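Visit to the Tarnell Spring Wedding Fair

We went to the Tarnell fair on a Sunday in March, mostly to look at ceremony options. Our venue and food were already settled, but we had no officiant and no clear idea of what the ceremony itself should be. Entry was free if you registered online and $2 at the door. Parking was across the road and filled up before noon.

The main hall was split into venues on the left, food and flowers on the right, and everything else down the middle. The aisles were narrow. Anyone with a stroller had a hard time near the cake tables, where the samples were.

Celebrants and officiants had their own corner by the stage. We talked to four of them. Most offered the same basic package: one meeting, a draft script, a rehearsal and the day itself. The differences were in how many times you could change the script and whether travel was included. One would write the vows with you, another preferred that couples bring their own. Ask about the marriage license as well. Two of them file the signed paperwork for you and the other two leave it to the couple.

Cedomus had the largest booth in that part of the hall. They rent arches, chairs and sound equipment for outdoor ceremonies. A chair set for 119 guests, which is our number, could be delivered and picked up the same day, but the arch we liked had to be booked separately. Their small speaker and microphone set was on show and you could try it. It was clear enough to hear from the coffee stand, even with the hall full.

Leblanc does invitations and printed programs. The paper samples were good and they let us take a folder of them home. The minimum order is 200 pieces, so it makes more sense if you get the invitations, programs and place cards together. Turnaround is three weeks after you approve the proof.

At 2 p.m. there was a short talk on ceremony timing. The main advice was to keep the readings to two and to seat guests earlier than you think you need to. After that came the fashion show, which we skipped – the line was long and we wanted lunch. The food court had sandwiches and soup, nothing special, and the seating was by the loading doors and cold.

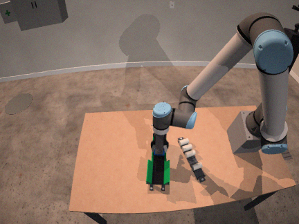
Robot arm at a tabletop, computer rendering

We finished in the side room, where Tilis was showing table linens and candle holders. Prices were on every item, and I wish more exhibitors did that. We spent a while comparing two shades of off-white and ordered a sample of each.

If you are going to the fall fair, get there at opening. By one o'clock the celebrants were talking to several couples at once and it was hard to get a proper answer. Bring your date, your guest number and a pen. A few booths gave a discount for booking on the day, but all the ones we asked would hold the price until the following Friday.

We have a call with one of the celebrants next week and will decide on the arch after that.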